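# Skemard (TV series)

*Skemard* is a reality dating show that ran for four seasons, and I've been keeping this fan wiki entry tidy since the second one, so forgive me if I get carried away!
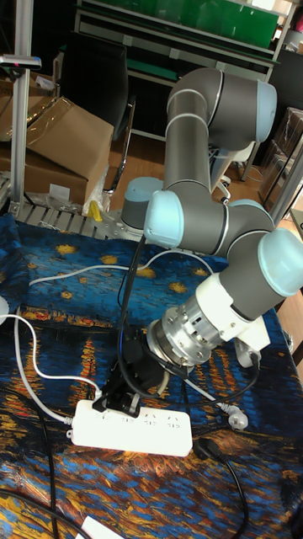

Augustina Laryea wrote on the talk page that the show only got good once the producers stopped faking the breakups, and I've come around to her view (season one is rough going).

## Format

Twelve singles move into a big old house in Zirnstead and pair off by the end of the first night. Every week the couple with the fewest viewer votes packs up and goes home. The final pair gets a vacation and, usually, a magazine cover — they always look so tan on it.

## Notable couples

- **The Pastcombe pair**, from season two, got engaged at the reunion. I cried, my sister cried, the host definitely cried.
- **Osei and the drummer** split 66 days after the season three finale, then were spotted holding hands at an airport. Still no word on what that meant!

## Episodes

There are 204 episodes in all, counting the late-night recaps, and I do count them. The last one aired in September 2022. A spin-off set on a cruise ship has been rumored ever since, but I haven't found a source I trust, so please don't add it to the page yet.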